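Print | E-mail

3.2 Garment use and washing frequency

Households in Borenby and Minley kept a clothing diary for 32 days in September. Of the 200 households invited, most returned a complete diary. Each entry gave the type of garment, where it was worn, and whether it was washed or put away for another wearing.

Outer layers worn indoors were washed far less often than shirts — a pattern also seen in the earlier Futau survey. Track jackets and similar tops were often worn again after a night on a chair or bed (Figure 4). Parents of school-age children washed them sooner, mostly because of food stains. Water use per load was taken from meter readings and is treated in Section 3.3.

Contact the editorial office | © 2024 Nikolaidis Textile Papers | Back to top

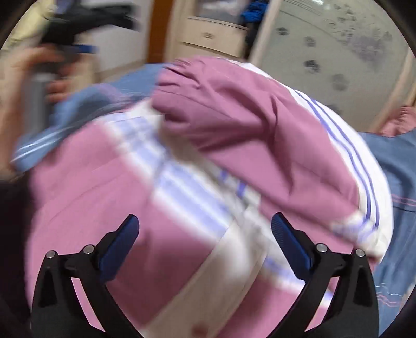 Figure 4. Pink garment with white and purple trim on blue-gray bedding.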